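Alberg G3 hand-held gripper: three weeks on the packing bench

Score: 3 out of 5

The Alberg is a pair of robot fingers without the robot. You hold the thing, squeeze, and do your chores with it, and the recordings are meant to teach an arm to do them later. I was promised a future free of folding tea towels. So far I have folded more tea towels than in the rest of my adult life.

Setting up took 19 minutes, most of them spent on the cable. The grip is comfortable enough, though my wrist had opinions by lunchtime. Boxes, mugs and rolled socks are no bother. Anything flat on a table is a misery, and a bin liner is beyond it entirely. 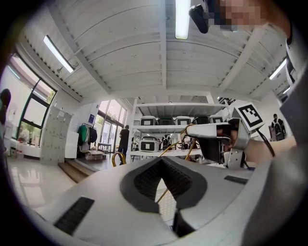
One of the white finger assemblies in the hand, with its marker card on top and the black cable trailing behind.

The arm is the other half of the bargain. We ran ours with the Godex software at the Honthorpe unit, on a job any bored teenager could manage: 12 jars into a carton, lid down, next please. It got the jars in. The lid it patted, like somebody consoling a dog. The older Oltmanns gripper was quicker at the jars and dropped more of them.

So can machines do the chores yet? Some, slowly, if you tidy up first. I'd buy the Alberg again for teaching work, and I'd ask for a longer strap and a softer trigger. For the kitchen at home I'm sticking with a tea towel and a grudge.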